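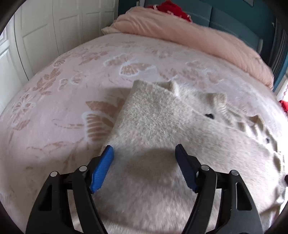

A cream knitted sweater laid out on a pale pink blanket.

Wool repair scheme to reopen in Pillell in March

A scheme that mends knitwear for households in Pillell and the surrounding villages will reopen in March after a winter break, with longer hours and a new drop-off point at the Clarnell library.

The Hamel Mending Room, on the first floor of the old grain store in Mill Lane, closed before Christmas so that the heating could be replaced. The work overran when damp was found behind the panelling on the north wall, and the sewing tables were moved to a church hall in the meantime. No repairs were taken in during that time, although items already booked were finished and returned to their owners.

The room mended 136 garments in its last full season, up from 123 the year before. Most were jumpers and cardigans with moth holes, worn elbows or loose cuffs. Socks and gloves made up much of the rest, along with a few blankets and one tea cosy.

Charges will stay the same for small repairs such as a single hole or a dropped stitch. Larger jobs, including new cuffs and replacement button bands, will be priced when the garment is handed in. People who receive help with their council tax can ask for the reduced rate at the desk and do not need to bring a letter.

The building work was paid for by the owners of the grain store. A separate grant of £3000 from the Demchenko Trust, which supports craft teaching in the district, will pay for new lamps, a second steam iron and a stock of yarn in common colours. The trust has also agreed to meet the cost of evening classes until the summer.

The classes will cover darning, Swiss darning and how to pick up a ladder in machine-made knitwear. Each course runs for four weeks and places are limited to eight people. Beginners are welcome and needles will be provided, but those attending are asked to bring something of their own to work on. A class for people who already knit and want to learn how to re-knit a sleeve from the elbow down is planned for later in the spring if there is enough interest.

From March the room will open on two weekday evenings as well as on Saturday mornings from 9.30am. Garments can also be left at the Clarnell library during its normal hours. They will be collected once a week and brought back to the same desk, and owners will get a text message when they are ready. The library cannot take payment, so anyone using it will need to pay by bank transfer or call in at Mill Lane.

Anything handed in should be washed and fully dry. Staff at the room said they had turned away several bags last year that showed signs of live moth, and the same rule will apply at the library. A leaflet on dealing with moth at home is available from both places. It advises brushing out the backs of drawers, keeping wool folded in sealed bags over the summer, and putting smaller items in the freezer for two weeks.

Owners are also asked to look out any spare yarn that came with the garment. Where there is none, the menders will match the colour as closely as they can or use a contrasting one if the owner prefers. Very fine cashmere and anything with beading may be refused.

The parish council has been asked to allow short-stay parking outside the grain store on Saturday mornings. It is due to look at the request at its next meeting. Until then visitors should use the car park behind the Co-op, where the first hour is free. There is a lift at the rear entrance of the building, reached from the yard, but it was out of order last week and anyone who needs it is advised to ring first.

A swap rail for knitwear that no longer fits will run alongside the repairs for the first time. People can leave clean items in good order and take the same number away. Some 100 hangers have been given by a shop in the High Street that is closing down. Children's sizes are especially wanted, as are plain school jumpers in navy and bottle green.

Bookings for the first round of evening classes can be made at the Mill Lane desk or at Clarnell library.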